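Tabletop Fishing Pond Set – blue tub, rod and floating fish

I put this set together for the Clornstead summer fair one June, mostly out of frustration. We had been running the fishing game out of a paddling pool, and if you've ever tried to drag a half-full paddling pool across a lawn with a line of four-year-olds waiting behind you, you know how that ends (wet shoes, mine). So I went looking for something that would sit on an ordinary table and that one grown-up could fill and empty without help. I've been selling the same set ever since, with a few small changes.

The tub is the heart of it. It's bright blue plastic, rectangular, with a thick rolled rim and rounded inside corners. I care about the rim more than you'd expect! Kids lean on it, and a thin edge digs into their arms after a minute or two. The rounded corners make it easy to wipe out at the end, with nowhere for grass and cookie crumbs to hide. And blue just looks right with water in it. I tried a clear tub for a while and it looked like a dishpan.

It measures 60 cm on the long side. You only want a shallow layer of water, enough for the fish to float and bob around. I know it's tempting to fill it up, and I did for the first few weekends, but deep water makes the fish drift faster, the little ones get cross, and you end up mopping the table.

What comes in the box:

- 1 blue tub
- 1 fishing rod, thin and dark, light enough for small hands
- 3 green floating fish
- a printed sheet with the games I use

The fish come in green as standard. If you want a busier pond, extra fish come in a bag of 12 – mixed colors, and they're good for a party where everybody wants to take one home. I used to order them from Mäkelä, but the last couple of batches have come from Prellora and I like the paint better. It seems to hold up to being chewed, which will happen whatever you say to anybody.

You'll want a jug as well. I don't put one in the box, as most kitchens have one already, but I'd go for a big plastic measuring jug with a proper handle. Glass near a crowd of kids makes me nervous, and a bucket is too much all at once. With a jug you can top up a little at a time, and the markings are handy if you want the same level in two tubs for a race (the kids will check, believe me).

A few things I've picked up from using it:

Put a towel under the tub. Two towels on a slippery table.

Fill it where it's going to stay. Carrying it with water in is a bad idea even when there's hardly any in there.

Let the rod tip rest in the water for a moment before you go after a fish. All that swishing just pushes them down to the far end, and then somebody small can't reach.

Dry the fish before they go back in their bag. I forgot once over a winter and I won't describe the smell.

And please stay with the kids the whole time, even with shallow water. Pack it away empty.

I've packed nearly 159 of these sets on my kitchen table now, and the tubs stack nicely, so if you're ordering for a school or a fair just write and ask about several at once. Pickup is from Peltholm on weekends, or I can mail it. The tub makes for a big parcel, so do check the shipping before you order.

The pond with its green fish, and a measuring jug for the water: 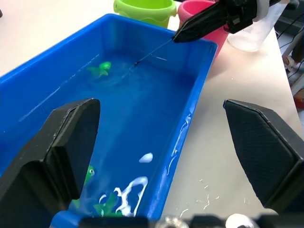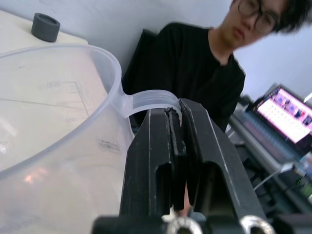 Can I use the tub indoors on a wooden table?

Sure, I do it all the time at home. Lay a towel or a wipe-clean cloth down first and mop up drips as they land, as standing water can leave a mark on bare wood.

Related items
Extra floating fish, bag of 12
Spare fishing rod
Wipe-clean table cover
Duck race set

Contact | Shipping and returns | © Peltholm Pond Games | Back to top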